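Before you start hemming by machine, put the kettle on and read this through once. I hem curtains and the occasional pair of trousers for the Curkmont market stall, and every step below is one I've skipped at some cost.

## 1. Wash it first

Cotton shrinks. Wash and iron the fabric as you mean to wash it later, unless you enjoy ankle-length curtains that become knee-length in April.

## 2. Measure from the floor

Measure the drop in three places, as floors are rarely as level as the estate agent said. Add 50 mm for a single hem or 100 mm for a double one. Write the number on paper. You will not remember it.

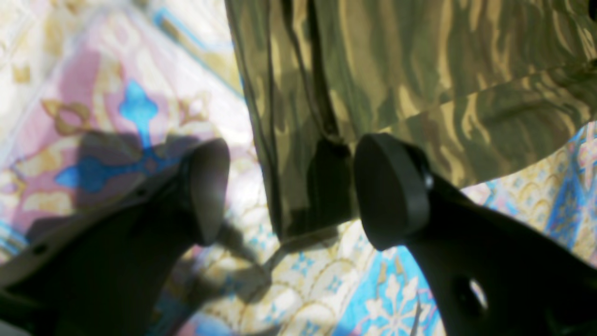
*Camouflage fabric, with a patterned cloth underneath.*

Busy prints hide wobbly stitching very well, so practise on one. Plain navy shows everything - save it for when you're feeling smug.

## 3. Press, then pin

Fold up the hem, press it, fold again, press again. Put pins in at right angles to the edge and take each one out before the needle gets there. Bhupendra Lodhi, who taught me, kept a jar of the bent ones on the windowsill as a warning.

## 4. Plug in

Machine, lamp and iron all want a socket, and so does everything else in the house. Keep the leads away from the foot pedal and switch the iron off when you sit down to sew.

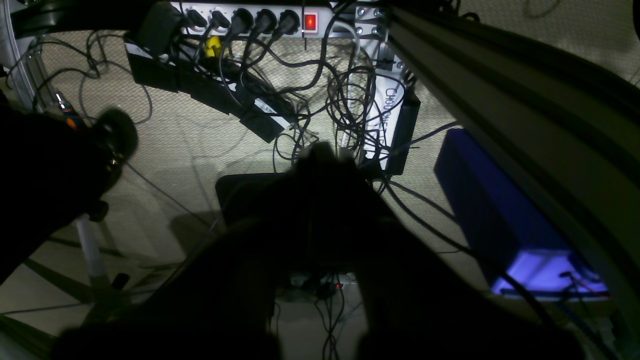

*Five plugs in the strip, red switch lit.*

## 5. Sew

Use a medium straight stitch and go slowly round the side seams, where the layers pile up. Reverse a few stitches at each end, then snip the threads. If the hem puckers, loosen the top tension a little, unpick and go again. Mine usually come right on the second go, with some language.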